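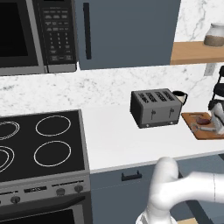

Ticket: Zirnitz kitchen cell (sim), arm drops cutlery
Raised by: Ivone Brito
Assigned: Danang Pangaribuan
Status: open, again

Ivone, 09:15
Drawer task is failing in the simulated kitchen. The arm gets the knife near the drawer and then parts company with it. Success rate was fine before the June merge. I have not touched anything, which I realise is what everyone says.

Danang, 10:40
Reran with your seed. Grip force is set to 40, same as ever. Contact solver was put back to 700 steps by the Lurnard config, so the fingers get fewer chances to notice they are holding something. Trying 2,000.
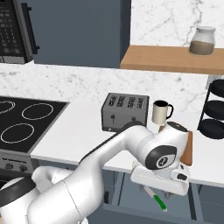
The green handle is the awkward end. Its friction value came in as zero with the new mesh, so we have been asking the gripper to carry a bar of soap. Copied the value over from the old spoon.

Ivone, 13:05
Better. It now hangs on to the knife and won't let go of it over the drawer.

Danang, 13:20
Progress of a sort. Release threshold was tuned for the soap. Lowered it, steps up to 3,000, overnight batch queued.

Sutrisno Chong, 16:50
Please stop editing the shared config. Mine was working.

Danang, 16:55
Moved to a branch. Leaving this open until the batch is in.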